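**Washing machine smells, clothes come out smelling too – tried everything??**

Posted by Ximena Bermúdez, April 2024 – 1,648 views

Right, at the end of my tether with this. Front loader, an Allent, came with the flat when I moved to Drallden. Was fine over winter. Since March everything comes out with that wet dog / old flannel smell. Not straight away. Clothes smell ok when I pull them out, dry ok on the airer, then I put a T-shirt on, get warm on the bus and there it is. Mortifying at work.

What I've done so far:

- vinegar in the drawer, two or three times
- empty wash with a cleaning tablet from the pound shop
- more detergent
- scented beads, which just made it smell like wet dog in a flower shop
- left the door open overnight (sometimes, when I remember)

Mostly wash at 30 because of the bills, and the quick cycle becuase who has three hours. Liquid detergent, supermarket own brand, plus softener. Hard water here, kettle is a disgrace.

Landlord says he'll send someone but if it's "user error" I pay the call-out, 80 quid. Not keen. Is it the machine or is it me? And are the clothes ruined? Mainly tops and gym stuff, the towels are bad as well.

---

**cistska_steve**

Mine did this. Got a new one. Sorted.

Vinegar rots the seals by the way, my brother in law said, so stop that.

---

**Jaqueline Lozano** – 3,949 posts

Typing this on my lunch so excuse the state of it.

It's you, sorry! But it's most people. Don't pay the 80 yet.

Cool quick washes + liquid + softener + extra detergent = gunk. Liquid detergents usually have no bleach in them, so nothing's killing anything, and the softener leaves a greasy film that it all sits in. The film is in the machine and it's in your clothes. You have to do both or it just goes back and forth. That's why the tablet didn't work, you cleaned the drum (a bit) then put the smelly towels back in.

**Machine first**

1. Drawer out. There's usually a tab you press down at the back. Will be black underneath, don't look too hard. Hot water, washing up liquid, old toothbrush. Do the hole it slides into as well, specially the roof of it.
2. Door seal. Pull the rubber lip back and wipe right round inside the fold. Bottom is the worst. Keep wiping till the cloth comes away clean – took me half a roll of kitchen paper the first time and I found an earring.
3. Filter. Little flap at the bottom front. Switch off at the wall, towel down, shallow tray, undo it SLOWLY. There will be water. If it stinks you've found a good part of your problem. Check in the manual where yours is, some Allents have a drain hose behind the flap and some don't.
4. Then the hottest, longest wash it's got, empty, with powder (not liquid) straight in the drum. Biological. If it's really bad do it twice.

Hard water – do a descale as well, but on a different day. Don't mix products. And please don't put vinegar and bleach anywhere near each other, in a machine or out of it, gives off nasty gas.

**Then the clothes**

Soak. Oxygen bleach powder, the sort sold as stain remover for colours, in the bath or a bucket with water as warm as the label allows. Read the tub for how much. A few hours is fine for cotton, then wash as normal with powder and no softener. Not for wool or silk. Test dark stuff on an inside hem first, I've had a navy one go patchy.

Towels: 60, powder, full long cycle, no softener ever again. They'll feel scratchy to begin with, then they go back to drinking water like they're meant to.

Gym tops are the hard ones. Polyester holds on to it. Turn them inside out, soak, wash, don't leave them in a bag in the hall till Thursday like my lot. One or two might never come right. If it still smells after two soaks I'd let it go.

**After that**

- powder for whites and towels, liquid for darks if you must, and LESS of it. The line on the cap is for a big dirty load
- one hot wash a week, bedding does nicely
- door and drawer open always, not just when you remember
- get the wet stuff out as soon as it finishes
- don't stuff the drum

---

**Ximena Bermúdez**

Oh my god the drawer. I'm not describing it. Filter had a hair bobble, two coins and something that might have been a sock. Did the hot wash and it's already loads better, towels soaking in the bath now. Do I really have to do ALL the clothes? Even the ones that seem fine?

---

**Jaqueline Lozano**

Told you about the drawer lol

No, not all of it. Do the warm test. Iron on a bit of the underarm, or just hold it over the kettle steam for a sec (mind your fingers) and sniff. If it's fine warm, it's fine. Anything that whiffs goes in the soak pile.

Also drying, forgot to say. If it takes more than a day on the airer the smell can come back however clean the machine is. Extra spin at the end, space between things, window open a crack or the airer near a fan. T-shirts dry miles quicker on hangers than doubled over a bar. And don't fold till bone dry, seams and hems are always last. I got caught out with a whole drawer of them, folded lovely, all slightly damp in the seams.

---

**Camacho49**

Everything Jaqueline said. Only thing I'd add, check the waste hose at the back isn't shoved too far down the pipe, ours was and dirty water was creeping back in. Five minute job if you can get behind it. And when you're putting tops away, lay each one flat and feel along the side seams and under the arms before you fold. 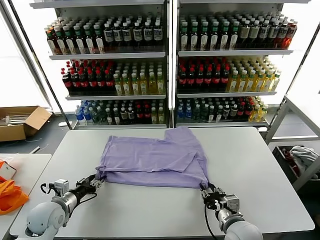 Still cool to the touch, back on the hanger for another few hours. Same with pillowcases, the corners stay damp for ages.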